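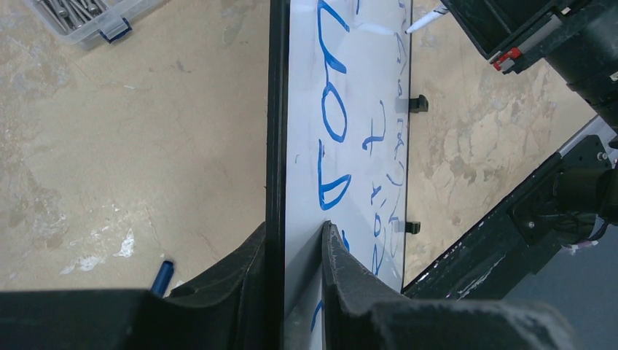
Whiteboard with blue handwriting.

Gultarer Consular Notification Working Group
Minutes of the March meeting

Opened at 2:10 p.m. with a quorum present. The previous minutes were accepted with one correction: in item 2, "detention facility" should read "holding facility."

1. Notification figures
The police liaison office reported 2,515 arrests in the Gultarer district during the last reporting period. Of these, 921 involved foreign nationals. Notice was sent to the relevant consulate within the required time in all but 32 cases. Most of the late notices came from the Zodton station, where the fax line is still listed as the primary channel. The liaison office will supply a breakdown by station before the next meeting.

2. Warden case system
The Warden system now records the time an arrested person is told of the right to contact a consulate, and the time the notice goes out. The two fields are separate – earlier releases had a single field, and officers filled it in differently from one station to another. The nationality field still accepts free text. A fixed list was requested. Dual nationals will need a second entry, and the vendor has been asked whether this can be done without a new release.
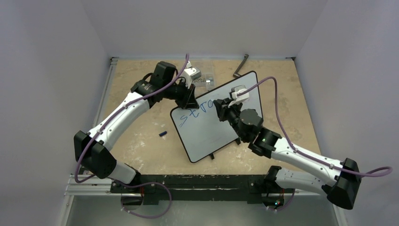

One member asked whether a notice counts as sent when the consulate's mailbox rejects it. Under the present wording it does. The member objected that this makes the on-time figure look better than it is, and asked that rejected notices be listed separately. Agreed. The liaison office will check how many of the notices already logged are affected.

3. Interpreters
The contract with Rostami covers telephone interpreting from 7 a.m. to 11 p.m. Night arrests are handled from a call list kept at each station. The lists do not match, and the Zodton list has numbers no longer in service. A single district list will be drawn up. Extending the contract to full coverage was discussed and deferred until a price has been received.

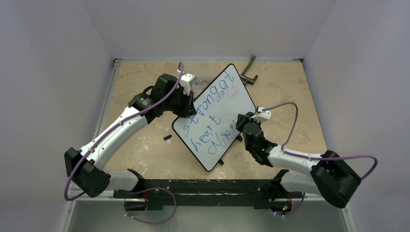
Two robot arms, with the whiteboard between them.

4. Visits
Two consulates have asked for a room where visits can be held out of hearing of staff. Gultarer central station has one. Zodton does not, and will submit a floor plan.

5. Actions
Station breakdown of late notices – police liaison office
Rejected notices, separate listing – police liaison office
Fixed nationality list – Warden vendor
District interpreter list – both stations
Floor plan – Zodton station

Closed at 3:45 p.m.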